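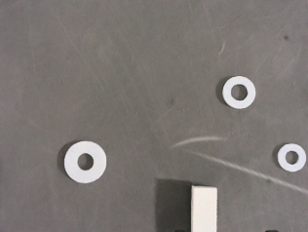
Home | Projects | Reports | Funding | Contact

Annotated Skeptic's Reader: Progress Report to the Kleinschmidt Fund
Thursday, August 15, 2024

The grant was for a plain-English, chapter-by-chapter commentary on the prophets, written from outside the faith and aimed at people who have never been told what is in these books. You asked for progress, problems and money, in that order.

Progress first. Amos, Hosea, Micah and Nahum are finished and posted. Jonah is finished too, but it is being held back until the notes on the fish are shorter. Joel is half done. I had promised Ezekiel by June and it isn't ready. I have drafts for the opening vision and the dry bones, and a pile of notes for the rest. The measurements of the temple go on for nine chapters, and I don't yet know how to write about them in a way anyone would read.

There are now 146 notes on the site. Most are short. A typical one quotes a verse, says what it plainly says, and then sets it beside what the study guides claim it says. The gap is often wide. In Hosea, God tells a man to marry a prostitute so that he can make a point about Israel, and the children are given names like "Not Pitied." One guide I used calls this a tender love story. I would like to know what the children thought of it.

Amos went better than I expected, and I should say so. The complaints about selling the poor for a pair of sandals are as good as anything in the Bible, and the notes admit it. The punishments are another matter. Fire is sent on one city after another, and the people inside the walls, who presumably weren't consulted about the crimes, burn along with everyone else. A reader at Grustholm wrote to say that I was missing the poetry. I reread the chapter with that in mind. It is poetry, and the cities are still on fire.

Nahum took longer than a three-chapter book should. It is one long cheer for the fall of Nineveh, and Jonah has the same city repenting and being let off. I have put a link from each book to the other and left it there.

Now the problems. The first is translation. I don't read Hebrew well enough to argue with people who do, so I compare English versions and flag the places where they disagree. Odik, the verse-comparison tool we paid for, was meant to make this quick. It is quick, but it lost the verse numbers wherever the Hebrew and English chapters divide differently, and Joel and Hosea both had to be checked by hand. I would not pay for it again. The supplier says the next version fixes this. They said so about the last one.

The second is the reading groups. The proposal said that groups would "transform understanding of scripture in the community." I wrote that sentence and I regret it. We ran two groups, one at Grustholm and one at the Mimari center. People came, argued and went home. I have no evidence that anyone's understanding was transformed, and I have dropped the survey that was supposed to show it. The questions were so leading that a good result would have meant nothing.

The Mimari group did catch a real mistake. I had blamed Micah for a passage about swords and plowshares turning up twice, when the other copy is in Isaiah. The note has been corrected - with the old wording kept underneath, as we do for all corrections.

Money. Of the printing line, $900 is unspent, because the sample booklet was put off until Joel is done. I'd ask to carry it over. The Odik license is paid through the end of the grant. Room hire came in as planned. Nothing else has moved between budget lines.

For the next period I expect to finish Joel, post Jonah, and get through the first half of Ezekiel. I am not going to promise the second half. Obadiah is a single chapter and will be done in between, whenever the temple measurements get to be too much.

One question for the Fund: the agreement asks for a "statement of impact" with the final report. If page counts will do, I can supply them. If it has to be something about changed minds, please tell me early, as I don't have a way to measure that and don't much trust the people who say they do.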